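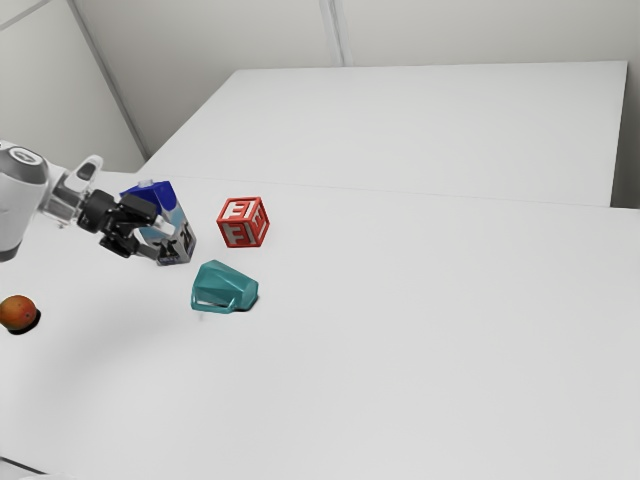
株式会社Walent(代表取締役:インゲル・ブンゴー/Inger Bundgaard)は、使用済み紙カートンの店頭回収サービス「Vatus(ヴァトゥス)」の対象地域を広げ、10月から新たに206店舗で回収を始めます。これにより、回収拠点は既存分と合わせて696店舗になります。対象は家庭で使い終わった食品・飲料用の紙カートンです。写真の青と白のカートンのように色の入った印刷面をもつものも、無地のものと分けずにそのまま回収ボックスに入れられます。これまで一部の店舗では印刷の多い容器を別の袋に分けるようお願いしていましたが、今回の拡大に合わせて全店舗でこの分別を廃止します。

■拡大の背景
Vatusは、スーパーマーケットやドラッグストアの入口付近に専用ボックスを置き、店舗への配送を終えたトラックの帰り便で紙カートンを集めるサービスです。回収のためだけに車両を走らせないことを基本とし、配送ルートに組み込める店舗から順に導入してきました。

一方で、利用者からは「自宅の最寄り店にボックスがない」「開いて乾かすところまでしたのに、持っていった店で対象外と言われた」といった声が寄せられていました。対象外の扱いは店舗ごとの運用の違いによるもので、同じ系列の店でも判断が分かれることがありました。当社は春から受け入れ基準の見直しを進め、再生工程を担当する製紙会社とも協議のうえ、全店舗共通の基準を定めました。

■新しい受け入れ基準
回収できるもの
・牛乳、豆乳、果汁飲料、茶飲料などの紙カートン
・スープ、だし、調味料などの紙カートン
・内側にアルミ箔が貼られた紙カートン(専用の投入口をご利用ください)

回収できないもの
・洗剤、柔軟剤、農薬など食品以外の液体が入っていた容器
・中身が残っているもの、カビや強いにおいのあるもの
・紙コップ、紙皿、冷凍食品の箱

プラスチック製の注ぎ口とキャップは、はさみで切り取ってから投入してください。切り取りが難しい場合は、キャップだけを外していただければ、注ぎ口が残っていても受け入れます。

■出し方
中を水ですすぎ、切り開いて平らにし、乾かしてからお持ちください。小型のカートンも同じです。ストローとその包装は取り除いてください。ひもで束ねる必要はありません。

ボックスがいっぱいの場合は、横に置かずに店舗の従業員にお声がけください。投入口の前に袋のまま置かれたものは、衛生上の理由から可燃ごみとして処理する場合があります。

■新型ボックスについて
新規の206店舗には、容器メーカーのStockdaleと共同で設計した新型ボックスを設置します。従来型より投入口を低くし、車いすの方や子どもでも入れやすい高さにしました。内袋は前面の扉から引き出す方式で、満杯の袋を持ち上げずに台車へ移せます。

設計を担当した当社施設設計課のグリームル・エスタゴー(Grímur Østergaard)は次のように述べています。
「従来型で店舗の方から一番多かった指摘は、袋を上に抜くときの重さでした。試作機を店舗に置かせてもらい、閉店作業の時間帯に立ち会って扉の向きと蝶番の位置を変えました。見た目は従来型とあまり変わりませんが、袋の交換はかなり楽になったと聞いています。投入口の縁に紙が引っかかるという指摘も受けており、量産分では縁の曲げ方を変えています」

既存店舗の従来型ボックスは、内袋の受け金具を交換したうえで使用を続けます。破損のあるものから新型に置き換えます。

■回収後の流れ
店舗で回収した紙カートンは、当社の中継拠点で異物を取り除き、圧縮して梱包します。アルミ箔つきのものは別に梱包し、対応設備のある工場へ送ります。再生された紙は、トイレットペーパーや段ボールの中芯などに使われます。

また、再生紙の一部は、当社が販売する梱包用緩衝紙「Flavex(フラヴェックス)」の原料になります。Flavexは10月の出荷分から包装を簡素化し、外袋をなくして紙帯のみとします。価格と入り数に変更はありません。

■学校・事業所向け回収
店頭回収とは別に、給食や社員食堂で出る紙カートンの定期回収も受け付けます。1回の引き取りは30キログラムからで、当社の配送ルート沿いの施設が対象です。ルートから外れる施設については、近隣の施設と合わせて引き取れるかどうかを個別に検討します。お申し込みの際は、保管場所の広さ、搬出口の位置、希望する時間帯をお知らせください。午前6時より前の引き取りには対応していません。

学校には、すすぎと乾燥の手順をまとめた掲示物を無償で提供します。掲示物は3000部を用意し、なくなり次第、データでの配布に切り替えます。

■代表取締役 インゲル・ブンゴーのコメント
「店によって入れてよいものが違うという状態を長く続けてしまい、利用者の皆さまと店舗の皆さまにご不便をおかけしました。今回の拡大では、店舗を増やすことより先に基準をそろえることを決め、そのために開始を半年遅らせました。回収量の目標は定めていますが、まずは新しい店舗で問題なく袋の交換が回るかを確認します。アルミ箔つきの容器については、処理できる工場が限られており、運搬距離が長いという課題が残っています。引き続き工場側との協議を進めます」

■店舗での案内
開始から1か月間、新規店舗のうち売場面積の大きい店舗では、当社の担当者がボックスの横で出し方をご案内します。案内の時間は午前10時から午後4時までです。対象店舗の一覧と各店の設置場所は、当社ウェブサイトの「回収拠点を探す」ページに掲載します。改装中の店舗は、改装終了後の設置となります。

■会社概要
社名:株式会社Walent
代表者:代表取締役 インゲル・ブンゴー
事業内容:紙容器の回収および中間処理、再生紙製品の企画・販売

■お問い合わせ
報道関係:広報室 アウスディス・ラフスダル(Ásdís Laxdal)
学校・事業所向け回収:法人回収課 マクサンス・フルーリー(Maxence Fleury)
いずれも当社ウェブサイトの問い合わせフォームからご連絡ください。ボックスの破損や満杯のご連絡は、ボックス側面に記載の番号でも受け付けています。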